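The gripper that wouldn't let go (and the cable I should have checked first)

April 24, 2022

So I lost most of two evenings to a cable. I'm writing it down while I'm still annoyed, and also for whoever gets the same fault and goes searching for it at midnight like I did.

Quick background if you're new: I've been working with the Hivura hand-held gripper since February, mostly teaching it boring stuff like picking up cups. It had been behaving really well! Then last week, in the middle of a perfectly normal grab, the fingers closed and stayed closed. I let go of the trigger, nothing. I pulled the trigger again, nothing. No error on the laptop either – the log just kept repeating the same finger position as if everything was fine.

I did what I always do, which is blame the software. I rolled back the driver, then rolled it forward again. I reinstalled the Bakeck logging tool (which takes forever and asks you to agree to the license 4 separate times, or at least it feels that way). The fault went away, I celebrated with a sandwich, and then it came back after 14 grabs.

Yanti Hartono was the one who asked if it only happened with the wrist tilted. Hmm. I went back over my notes and yes, pretty much every single time! Saodah Purba held the laptop so we could both see the readout, and I rolled the gripper from side to side very slowly. Sure enough, the position number froze at a steep tilt and came back when I leveled it out. One wire inside the cable had gone bad right by the plug, and the angle was enough to open it up.

The part that bugs me is the safety side. When that signal drops, the controller hangs on to the last value it got and keeps squeezing. With a paper cup, who cares. With my thumb in there I'd care a lot. We've now set it to cut motor power if the reading doesn't change for 15 cycles while the trigger is moving, and I unplug the battery before I put my fingers anywhere near it. I should have been doing that already, I know, I know.

New cable is ordered from Jillano. I still want to work out a better way to route it, and I have a half-baked idea with a clip that I'll try once the part gets here.

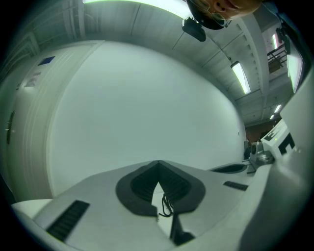

The gripper up close, with a thin black cable looping below the V-shaped pad.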